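Stripping the Dell tower, part 2

January 25, 2021

The desktop I bought at the Nillgate surplus sale in August has been under the bench since then. It powered on at the time, ran its fans and produced no display. I finally put it on its side and opened it up.

Order of work so far: side panel, heatsink, processor. I kept the heatsink screws in a labeled bag and put the processor in a plastic clamshell. The old thermal paste came off with isopropyl alcohol and two coffee filters. The drives I will deal with separately.

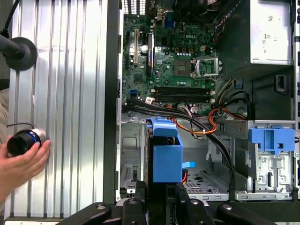

Dell board with the CPU out. Blue drive brackets and power cables in the lower half of the case.

With the processor out I went over the socket contacts with a flashlight and a 7x loupe. No bent ones that I could find. Next was the capacitors near the socket, which are the usual suspects on boards of this age. I checked the tops for bulging and the bases for residue, and found neither.

That leaves memory and the power supply. The board has two DIMM slots below the socket. I will clean both with contact cleaner and test one module at a time, starting with a stick pulled from my Trilier box that I know is good.

For the supply I plan to measure the rails under load. The color code is the standard one: yellow for 12 V, orange for 3.3 V, black for ground. Before lifting the board I want to tag the SATA cables at both ends with masking tape, as the black ones are hard to tell apart once they are loose.

Replacement paste is on order from Berchtold. If the rails are within tolerance, the processor goes back in as soon as it arrives.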